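Workshop notebook, Sondley room
September, started 9:20 a.m.
Entry by: bench 2

Continuing with the desk with the opening in the top. Aim for the morning was to settle what gets stored under the lid and what stays out on the surface, then write the layout down so the Pluketby desk can be set up the same way.

Opening first. Measured along the long side twice, same reading both times. Edges are clean apart from one rough spot at the rear left corner, sanded with 2000 grit, which was too fine for the job but was what was in the drawer. The lid moves freely. No play at the hinge side that I could feel. Not adding a stop for now - the lid rests back far enough without one, and a stop would take up room inside.

Packaged snacks are the main thing going in the compartment. Tall packets are the awkward case. They go through the opening upright without trouble, but they have to be let down straight. Tilt one too far and the wrap catches on the rim. 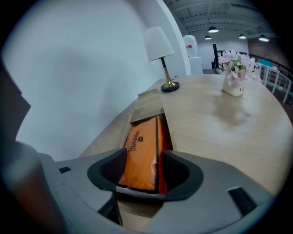
Glossy wrap slides better than matte, as expected. It also slides once it is inside, so a single packet stood on end will lean and then lie down. Two ways round this: fill the compartment so they hold each other up, or lay everything flat from the start. Laying flat wastes the height. I prefer filling, with the printed face toward the chair so the name can be read with the lid up.

Tried the Horico liner as well. It grips the bottom of the packets but curls at the corners. Trimmed 8 mm off each end and it still curls. Leave it out until there is a better way to fix it down. Tape leaves residue on the wood and I do not want to start with that.

Load: put 20 packets on the lid when closed, no visible sag. This is not a real load test. Somebody will lean an elbow on it sooner or later and that is the case to check.

Surface items next.
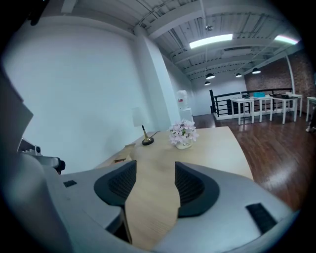
The rule from the Tuhumury desk was that nothing stands on the lid, and I am keeping it. Anything left there has to be moved each time the compartment is opened, and after a week people stop opening it. Everything permanent therefore goes clear of the lid swing. The lamp has a small round base, so it needs little room, but its cable should run off toward the back as it does now and stay out of the hinge line. The flowers in the white pot are light enough to shift if the position turns out wrong. The little wooden box can stay over by the wall.

Lamp height is fine for reading. Have not checked glare on the wood after dark.

Open items:
- rear left corner, second pass with a coarser paper
- liner, find a fixing without adhesive
- elbow load on closed lid
- copy the measurements to the Pluketby sheet, including the lid swing

Stopped at noon. Lid left closed, sandpaper back in the drawer.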